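Cerley Hand-Held Demonstration Gripper

Home / Teaching tools / Hand-held / Cerley

Cerley is a gripper you hold and work yourself to show a robot arm how a job is done. You pick up the part, put it where it goes, and the tool records the camera view, the hand path and the jaw opening. No arm is needed while you record. The recordings are used later to train the arm fitted with a matching Brorkus end gripper.

It suits jobs that are awkward to program point by point, such as folding, packing mixed cartons, sorting returns and loading trays. Most operators can record usable demonstrations after a short practice session.

Specifications

Body colour: white
Weight: 383 g without cable
Length: 317 mm
Camera: wide-angle, fixed to the body
Jaw control: finger trigger, left or right hand
Storage: up to 4,000 short demonstrations on the internal card
Data export: Estrella project files
Connection: USB-C, locking

What's in the box

Gripper body
One pair of soft fingertips
Printed marker cards, set of 3
Locking USB-C cable
Hard carry case
Calibration sheet

Remote control

The same body can drive a Brorkus arm live. Plug it into the control computer, choose Follow in Estrella and squeeze the trigger to start. The arm stops when the trigger is let go. Follow mode needs a separate licence. We recommend hand recording for the bulk of your data and Follow mode for corrections, when the arm has learned most of a task but misses one part of it.

Before you record

Charge the body fully and wipe the lens with a dry cloth.
Stand the marker cards where the camera will catch at least one of them from your starting position. Do not laminate them, as glare spoils the tracking.
Run the calibration sheet again if you have changed the fingertips or dropped the tool.
Start and finish each demonstration with the jaws open.
Keep your speed steady. If you fumble a part, delete that take and repeat it.

Where it can be used

Cerley works in ordinary rooms under ordinary lighting. You do not need a cage, a backdrop or a cleared floor, and other people can carry on with their work nearby. The wide lens takes in much of the room as well as the work, so tell staff and visitors when you are recording. Faces can be pixelated on export with the Mask Faces setting in Estrella.

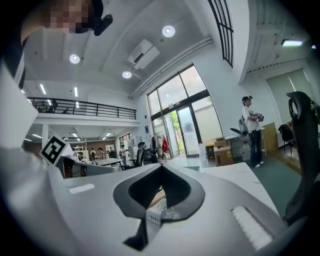

Spare parts and service

Fingertips, cables and marker cards are sold separately. Send tools for repair to Zinlow in the original carry case, with the internal card removed. Repairs are quoted before any work starts.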